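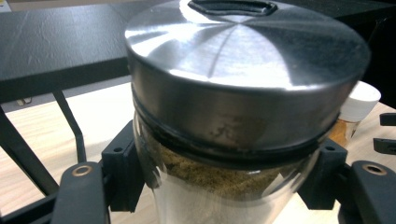

**Zondudero Supper Club / pantry and dry goods**

May 21, 2020

I spent most of this month's pantry time on jars. The club shelf lives in my kitchen for now, so the sorting fell to me, and I said I would write up what I did so the others can do the same at home if they want to.

The jar I use for the ground stuff is glass with a brushed steel lid and a black rubber band where the lid meets the glass. I like it because I can see what is in it from across the kitchen. The lid is heavy on fingerprints. I have stopped wiping it every time. The brushed top hides most of the marks and the side wall hides nothing, so if company is coming I do the side and leave the top.

What I keep in that kind of jar is anything brown and ground. This was the original problem. Coffee, cumin, coriander, a garam masala that Chathurika Siriwardena mixed for us, and a roasted barley powder from Hwa-young Kwak all look close enough to each other at six in the morning. In April I made a pot of coffee with two spoons of coriander in it. I drank some of it before I understood what was wrong. It tasted like a pickle jar.

So the first rule is labels. I put a strip of masking tape on the bottom of the jar and another on the back, both with the name and the month I filled it. I don't put tape on the lid, and I would ask the rest of you not to either. Lids get swapped when they are washed. Wenche Wallin had all her lids labeled and none of her jars, and after one big wash she had to smell her way through the whole shelf.

The second thing is the band. Rubber holds onto smell more than glass or steel does. I pull the bands off when a jar is empty, wash them in warm water with a little dish soap, and leave them on a rack overnight. If one still smells of cumin the next morning I put it in a bowl with baking soda and water for a few hours. That has worked on everything except the one from the dried shrimp. That band now belongs to the shrimp jar for good.

Don't put the band back on damp. I did this with the barley powder and got a hard crust all the way around under the seal. I had to chip it out with a butter knife and I threw away the top inch.

Fine powders also cling to the glass. I used to bang the jar on the counter to settle it. A folded dish towel under the jar does the same job with less noise, and a few slow turns will bring most of it down. For filling I use a wide paper funnel made from a baking sheet liner. Wahyudi Nasution uses a real funnel, but his is narrow and it clogs with anything finer than coarse coffee. He pokes it with a chopstick. It takes him a long time and he does not seem to mind.

How much to keep was the part we argued over on the phone. A-yeong Ha buys large bags and fills jars to the brim. I would rather grind less and do it more often. Ground spice goes flat while it sits, and a jar that gets opened every day goes flat faster. What we agreed on for the shared shelf:

- Coffee: grind enough for 4 days
- Whole-seed spices, ground at home: 6 weeks, then into a rub or out
- Store-bought ground spices: 90 days after opening
- Chathurika's garam masala: it never lasts long enough to matter

These are our numbers. I didn't get them out of a book. If it smells like something, use it. If you have to put your nose right down in the jar to get anything, it's done.

The shelf itself is the one to the left of the stove, which is a bad place for it. It is warm there and the steam from the rice gets at everything. I moved the spices one cabinet over, behind a door, and left only the salt and the sugar out. The coffee stays on the counter. I know light isn't good for it, but I go through it so fast that I can't taste a difference, and I have tried.

I had a go at the old bags while I was in there. There was a bag of flour with no date, a bag of lentils that turned out to be two kinds of lentils, and a packet of something orange that I am fairly sure is mango powder. Wenche thinks it is hers. I've kept it in a bag with her name on it until she can come by. The flour went in the compost. The lentils I cooked together, with onions and a lot of garlic. One kind fell apart and the other stayed firm, and it was a good dinner anyway.

Still to do in the pantry: the tea drawer, which I have not opened since winter, and the oils. The sesame oil bottle has a ring under it that has gone sticky and picked up flour. I am going to take everything out and wash that shelf with hot water and vinegar. If anyone has a spare liner, I could use one.

Hwa-young asked for the barley powder directions, so I will put them here. Roast the barley in a dry pan on medium, stirring, until it is dark brown and a few grains pop. Tip it onto a tray and let it go completely cold. Grind it in small batches, shake it through a sieve, and grind what's left again. Use a spoonful to a cup of hot milk with a little sugar. Jar it cold and keep the band dry.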